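Spent the day with the two-arm cell, so here's a little maintenance thread for anyone who likes cables and screws as much as I do (there must be a few of us!)

First job was the right arm. It's the bigger one and it works the hardest, and the service interval is 3,000 cycles. I went over every joint screw with the driver and found one on the elbow that had backed out by a hair. Threadlocker on, snugged up, marked with a paint pen.

Then the cable. I run it down the outside of the arm with a loop left near the gripper, and the loop is the whole trick. Too short and it tugs when the wrist turns — too long and it finds something to snag on. I gave it 2 more inches of slack.

Shinji Oshima asked me last June why I don't run it tighter. Shinji, I did. I went through 4 cables that way.

Left arm was easy. Wiped the joint rings, checked the padded sleeve, re-zeroed the gripper. It had been closing a touch late since we moved the cell over to Stimcombe.

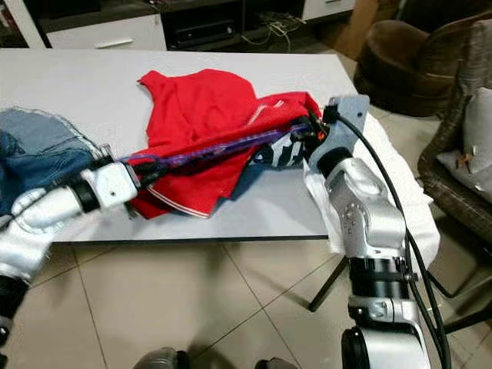 After any re-zero I start with slow moves on soft stuff, clothes mostly, at 20 percent speed. Cloth is forgiving when your zero is off, and a table edge really isn't.

Tomorrow I'm swapping the finger pads for the new Geria ones. If anybody has run those on knits, tell me how long they lasted!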